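Keep the Shelves Open at the Purmont Library

The Purmont library wants to move 908 of its older books into closed storage by June. Readers would fill out a slip and wait up to two days for a title. I think this is a mistake.

I have lived on Nimell Street for 12 years, and most of the books I liked best were ones I was not looking for. I found a history of the Storudow canal while hunting for a book on roof repair. I would never have written its name on a slip.
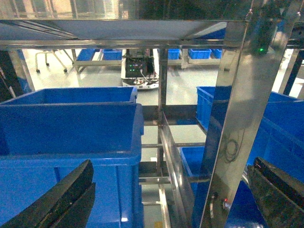 The library says few people check these books out. That count leaves out anyone who reads a chapter at the table and puts the book back. I do it often.

Space is a real problem, and I don't deny it. But the reading room has two display cases that rarely change. Take those out first and see how many books fit. The town can talk about storage after that.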